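Remote operators wanted for simulated lab work (part time)

Trurbridge Robotics is looking for people who will control a robot arm in simulation and record examples for our learning system Folier. The work is done from home, in your web browser. You do not need to know programming.

What you will do

In each session you get a short written task, such as "move the well plate to the other holder". You guide the arm with a hand controller, which we send to you by mail, and you do the task from start to end. Every attempt is saved. Failed attempts are also useful for us, so please mark them as failed and do not delete them.

All tasks take place at a simulated laboratory bench, with plates, racks, holders and open bins. The positions of the objects change between attempts, and sometimes the light and the floor change too. We need 700 accepted examples for the first group of tasks.

A gray arm with a black gripper works from the back of the table, and the plate holders are in front, on the blue mat.

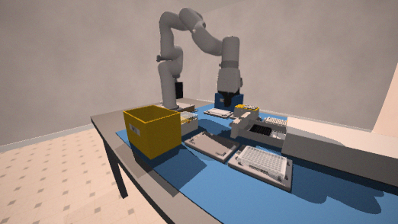
What we ask from you

- You are 18 years or older.
- You have a stable internet connection and a computer with a mouse.
- You can work 3 sessions per week, each of 70 minutes. Sessions start between 8 a.m. and 6 p.m., and you choose the hour.
- You can read English instructions well. Your spoken English can be simple, mine is also not perfect.
- You are patient with small movements. Lowering a plate into its holder takes time to learn.

Experience from a laboratory is welcome but it is not required. People who play video games usually learn the controls quickly.

What we offer

Payment is by session, and the training session is paid the same. After your first week, you get written comments on your recordings from our team in the Guthrie office. The work begins in March and continues for around 99 sessions per person.

How to apply

Please write some lines about yourself to Shirley Rowbotham, using the contact form on this site, with the subject "Gesar operator". Tell us your time zone and which hours are good for you. A CV is not necessary. We answer every application.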